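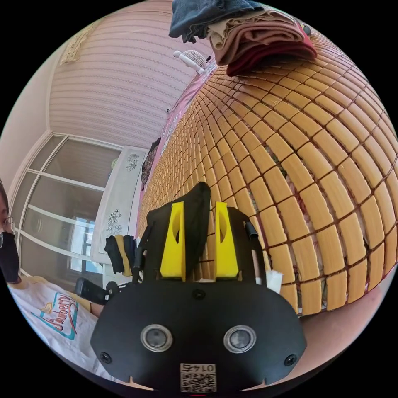 図6-1 黒い本体と黄色い二枚の指

第6章 曲は誰のものか 小編成バンドの共作とクレジット

この章で扱うこと
・共作の三つの型
・クレジットの決め方、書き方
・メンバー交代と過去の曲
・演習用の事例(Druvine)

前章は録音の段取りまで。ここからは曲づくりの中身と名義の話。譜例は少なめ、そのかわり事例を多くした。急ぐ人は6.2から読んでもよい。ただし用語は6.1で決めているので、つまづいたら戻ること。

6.1 言葉の整理

「作曲」という語、バンドの現場ではかなりゆるい。リフを持ってきた人が作曲者なのか。歌メロを付けた人か。四人で四時間ジャムをして、録音を聞き返して、良かったところをつないだ場合は。答えはバンドごとに違う。本章ではひとまず次のように呼び分ける。

種(たね) 最初に持ち込まれた素材。リフ、コード進行、一行の歌詞、ドラムのパターンなど。
骨組み 曲の始まりから終わりまでの並び。
肉付け 各パートの細部。音色、フィル、コーラス、間奏の長さ。

種だけを作曲と見るバンドもあれば、骨組みまで含めるバンドもある。肉付けは編曲扱いが多い。でもドラムとベースの二人組なんかだと、肉付けを抜いたら曲が残らない。境目は引きにくい。引きにくいまま先へ進む。

6.2 三つの型

持ち込み型。一人がほぼ完成したデモを作り、他のメンバーが覚える。速い。名義も単純。弱点は、演奏者の関心が薄れやすいこと。ツアーの後半あたりで出る。

積み上げ型。種を持った人が始め、順番に足していく。ファイルのやり取りでもできるので、住む街が離れたバンドに多い。版の管理が大事。「最終」「最終2」「ほんとの最終」、こういうファイル名は早めにやめる。日付と担当者のイニシャル、それで足りる。

同時型。全員が部屋に入って鳴らす。録音は必ず回しっぱなし。聞き返しが長い、とにかく長い。Druvineの場合、二枚目のアルバムのために残した録音が364本、そこから曲になったのが19曲だった。捨てた分のほうがずっと多い。

ギターのアベナ・アーサーは当時のノートにこう書いている。

「2018年4月3日。昼から練習。シェルのベースが二小節ずれたまま続いて、そのほうが良かった。直さない。題名はあとで」

シェルはベースのシーラ・アンブロシオのこと。この「ずれたまま」がのちの「Clatimura」の出だしになる。種は誰のものか。弾いたのはアンブロシオ、残そうと言ったのはアーサー、拍を合わせ直して曲として成り立たせたのはドラムのクワシ・クエイ。クレジットは三人連名、均等割りになった。話し合いは40分で済んだという。短いほうだと思う。 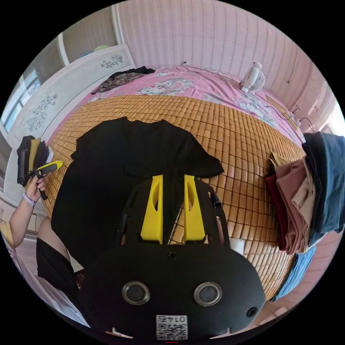

図6-2 竹のマットに広げた黒いTシャツ

6.3 均等割りと実績割り

均等割り 全員同じ比率。計算いらず、揉めにくい。誰かが長く休んだ年には不満が出ることもある。

実績割り 曲ごとに比率を決める。公平に見えるが、会議が増える。しかも「この四小節は私」という主張が始まると演奏がかたくなる。自分のフレーズを削られたくない、という気持ちが編曲に混ざってしまうからだ。

折衷もある。歌詞は書いた人、曲は全員。この形を取るバンドは多い。プロデューサーのシェル・リンドクヴィストは折衷派で、Druvineにも最初はそれを勧めた。三人は断わった。歌詞も練習中の口まかせから出てくるので、書いた人がはっきりしない、という理由。

なお前出のベーシストの愛称とプロデューサーの名が、かなではどちらも「シェル」になる。以下、リンドクヴィストは必ず姓で書く。

6.4 メンバーが替わるとき

ドラムの交代がいちばん多い。理由はいろいろ、引っ越し、仕事、別バンド。問題は過去の曲。前任者の肉付けをそのまま叩くのか、作り直すのか。作り直したなら、それは誰の仕事か。

おすすめは、加入の時点で一枚の紙に書くこと。書く項目は次のとおり。

・加入前の曲の比率は動かすか
・ライブ版を録音して出すときの扱い
・脱退後に発表される共作曲の扱い
・バンド名を使えるのは誰か

弁護士の書式でなくていい、まずは普通の言葉で。あとで整えてもらう。マネージャーのオーガスティナ・コルレテイは、初回の練習が終わった直後にこの紙を出すそうだ。みんな機嫌がいいうちに。

6.5 読み進める前に

自分のバンド、または好きなバンドの曲をひとつ選び、種・骨組み・肉付けに分けてみる。資料がなければ耳だけで。推測でかまわないが、推測だと書き添えること。この分解は次節の演習でそのまま使うので、ノートは捨てないこと。

次節ではDruvineの「Abubakari」を使う。デモからライブ版まで四つの版があり、テンポも構成も違う。まず一番古い版を通して聞き、ベースが入るる位置に印をつけておく。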